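Vitale work table, white top – review after a winter of use

Bought this in April to replace an old door on two sawhorses. Paid full price, no discount code, 96 bucks plus shipping from Addale. Mostly happy. Some gripes.

Assembly first. 30 minutes if you have your own driver. The little hex key they pack is junk, stripped on the second leg. Instructions are one sheet, fine, but the leg drawing is backwards so dry fit before you tighten anyting. Feet adjust, good, my floor slopes.

The top

Matte white, big, no glare from the overhead light. Shows everything though. Specks, scuffs, pencil. A long brownish mark near the front edge is the kind of thing you'll be staring at on a white top. 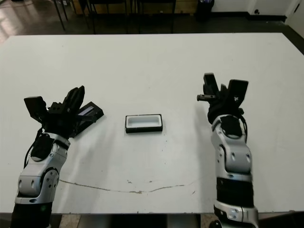 Cleaning

Dish soap does most of it. Tried the Clarkora paste too – smells awful, took off pencil, left a haze I had to wipe twice. Skip the melamine sponges, they make shiny patches and those don't go away. My sister in law has the gray version and never cleans it, looks great. Should of bought gray.

Phones, small cases, whatever, get parked on it all day and it's plenty of room.

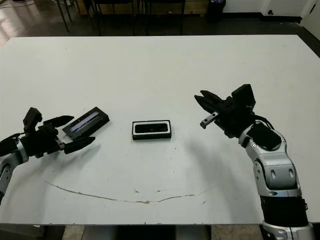 Wobble is minor. Only really notice when I'm sawing, which you shouldnt do on it anyway. The Erus table I had before the door was stiffer but weighed a ton and cost more than double. Rated for 100 pounds, I've kept well under that.

Four stars. Would be five with a decent hex key and a darker top.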